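Packaging and Post-Purchase Care of Synthetic Hairpieces: A Study of Instruction Leaflets and Customer Understanding

Final Project Report, Diploma of Beauty and Personal Care Retail

Submitted by: Jaruwan Rungrueang
Project supervisor: Waraporn Duangkaew
Date of submission: October 4, 2021

1. Introduction

Synthetic hairpieces, including clip-in fringes, ponytail attachments and full wigs, are sold with care instructions of widely varying quality. The purchaser of a human hair piece is usually advised in person by a fitter or stylist. The purchaser of a synthetic piece is more likely to buy from a shelf or a website, and the leaflet in the box may be the only guidance received. The present report examines whether that guidance is understood, and whether a plainly worded leaflet would be of practical use to a small retailer.

The project was undertaken in partnership with Traltetti, an independent hair accessories retailer with one shop and an online store. Traltetti carries three ranges of synthetic pieces: Gutano, which is an entry-level range of clip-in products; Nghiêm, a mid-priced range of full wigs in short and shoulder-length styles; and Irine, a heat-resistant range sold mainly for special occasions. The retailer had noted that a considerable share of its returned goods arrived with fibres that were frizzed, matted or dulled in colour, and that customers commonly described these as manufacturing faults.

2. Background

Most synthetic hair is manufactured from modacrylic, polyester or similar fibres. The style is set in the fibre during production, and a piece will generally return to its original shape after washing. This is an advantage to the wearer, who need not restyle the piece each time. The fibre is, however, sensitive to heat and friction. Standard fibre may be permanently damaged by a curling iron, a hair dryer on a hot setting, or the steam released when an oven door is opened. Heat-resistant fibre tolerates styling at moderate temperatures but has a rougher handle and tends to tangle sooner at the nape.

Friction damage is less widely recognised by purchasers. It occurs where the fibre rubs against a collar, scarf or coat, and is most pronounced in styles that fall below the shoulder. Brushing with a tool intended for natural hair makes the problem worse, as does brushing while the fibre is wet. Manufacturers recommend a wide-toothed comb or a wire wig brush, with work beginning at the ends and proceeding towards the cap.

Opinions on washing frequency differ. The leaflets reviewed for this project gave intervals ranging from six wears to 20 wears, and two leaflets gave no interval at all. Product build-up, climate and the wearer's own scalp all have a bearing on the matter, and a single figure cannot be correct for every customer. The writer nonetheless considers that a leaflet without any figure leaves the customer in a difficult position.

3. Aims

The project had two aims. The first was to establish how well customers of the three ranges understood the existing care instructions. The second was to prepare a replacement leaflet and to obtain customer responses to it before any decision was made on printing.

4. Method

4.1 Review of existing leaflets

The leaflets supplied with each range were collected and compared. Each was assessed for length, size of type, use of technical terms, and the presence or absence of instructions on washing, drying, brushing, storage and heat. Particular attention was given to terms that a first-time purchaser could not be expected to know, such as "weft", "monofilament" and "lace front".

4.2 Customer interviews

Interviews were held with 23 customers who had purchased at least one synthetic piece from Traltetti. Participation was voluntary and no incentive was offered. Each interview followed a set schedule of questions covering how the piece was washed, how it was dried, what was used to brush it, and where it was kept between wears. Participants were then asked to read the existing leaflet for their product and to identify any part they found unclear.

Interviews were conducted in a quiet area at the rear of the shop or by telephone, according to the participant's preference. Several participants wore hairpieces in connection with medical treatment, and the interview schedule was written so that no participant was asked for the reason for purchase. Where a participant volunteered this information it was not recorded.

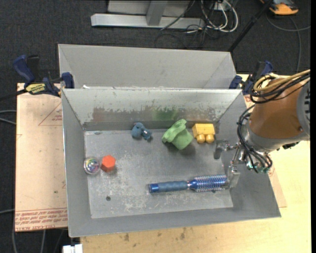
4.3 Drafting of the replacement leaflet

A draft leaflet was prepared following the interviews. It was printed on a single folded sheet in a larger type size than any of the originals. Technical terms were removed or explained in everyday words. Instructions were arranged in the order in which a customer would need them, beginning with unpacking and ending with storage. The supervisor reviewed two versions before the draft was shown to participants.

4.4 Second contact

All participants were invited to comment on the draft by telephone or email. They were asked whether they would change anything in their present routine after reading it, and whether any instruction seemed impractical.

5. Findings

5.1 Existing leaflets

The Gutano leaflet was the shortest and consisted chiefly of small diagrams with little text. It explained how to open and close the clips but said nothing about washing. The Nghiêm leaflet was thorough on washing and drying, although it was set in very small type and used the word "weft" throughout without defining it. The Irine leaflet gave a maximum styling temperature in degrees Fahrenheit only. Household styling tools sold locally are marked in Celsius or, quite often, with numbered settings that do not correspond to any stated temperature.

None of the three leaflets mentioned cooking steam or friction from clothing.

5.2 Washing and drying

Cool or lukewarm water was used by the majority of participants. A smaller group reported using hot water, in the belief that it would clean the piece more effectively. Ordinary shampoo was more common than a product made for synthetic fibre, and price was the reason most often given.

Drying practices varied considerably. Some participants placed the damp piece on a purpose-made stand, while others used an upturned jar or laid it flat on a towel. Use of a solid foam head for drying was also reported. This is generally discouraged, as it can stretch a wet cap and slows the circulation of air beneath it. Participants who had done so were generally unaware of any difficulty, and one observed that the foam head had been sold beside the wigs.

5.3 Brushing

Brushing was the subject on which practice departed furthest from recommendation. Participants frequently used the brush they already owned for their own hair. Those with shoulder-length Nghiêm styles reported the most tangling, and described brushing more firmly in response. Two participants had trimmed away matted sections at the nape, with results they regarded as acceptable.

5.4 Storage

Clip-in pieces were mostly kept in a drawer or toiletry bag without a net or cover. Full wigs were treated with more care, and many owners had kept the original box. Participants who had discarded the box expressed some regret at having done so.

5.5 Responses to the draft leaflet

Responses were favourable. The explanation of cooking steam drew more comment than any other item - several participants had noticed frizzing at the front of a fringe and had not been able to account for it. The Celsius temperature for the Irine range was also welcomed.

Criticism centred on the storage section, which was considered too long for clip-in products. One participant objected to the advice to air-dry overnight on the grounds that she wore the same piece daily and had no other. The final version accordingly suggests washing in the early evening and notes that a short style will dry more quickly than a long one.

6. Costs

Traltetti requested an estimate for a print run of 1000 leaflets. Quotations were obtained for a folded sheet in one colour and in full colour. The one-colour version was judged sufficient, the leaflet having no photographs, and the saving could be applied to heavier paper. Separate leaflets for each range would raise the cost. A shared leaflet with a short panel for each range was therefore preferred, with the heat instructions for Irine placed on the outer fold where they would be seen first.

7. Limitations

The number of participants was small and all were customers of one retailer. Those who agreed to be interviewed may have taken a greater interest in the care of their hairpieces than other customers. Washing and brushing practices were reported by participants and were not observed. The project did not run long enough to determine whether the new leaflet has any effect on returns.

Human hair pieces were outside the scope of the project, and the recommendations below should not be applied to them.

8. Recommendations

8.1 The replacement leaflet should be included with every synthetic piece sold, in the shop and online.

8.2 Solid foam heads should be labelled as suitable for display and storage only, and should be shelved apart from drying stands.

8.3 A wide-toothed comb should be offered at the counter with each full wig. Staff should demonstrate its use where the customer is agreeable.

8.4 Returned goods should be logged under separate headings for heat damage, friction damage, cap or clip failure, and colour complaint. The present single heading of "faulty" does not permit any useful comparison.

8.5 The return log should be reviewed in April and the leaflet amended if required.

9. Acknowledgements

The writer thanks the staff of Traltetti for access to the shop and to product information, the customers who gave their time to be interviewed, and Waraporn Duangkaew for her supervision and her detailed comments on the draft leaflet.

Appendix A: Text of the heat panel (Irine range)

Let the hairpiece dry fully before using any heated tool. Set the tool to its lowest temperature and test it on a few strands underneath. Do not go above the temperature printed on the box. If your tool has numbered settings, check its manual for the temperature of each one. Leave curls to cool before you comb them. Keep all hairpieces away from ovens, barbecues and open flames.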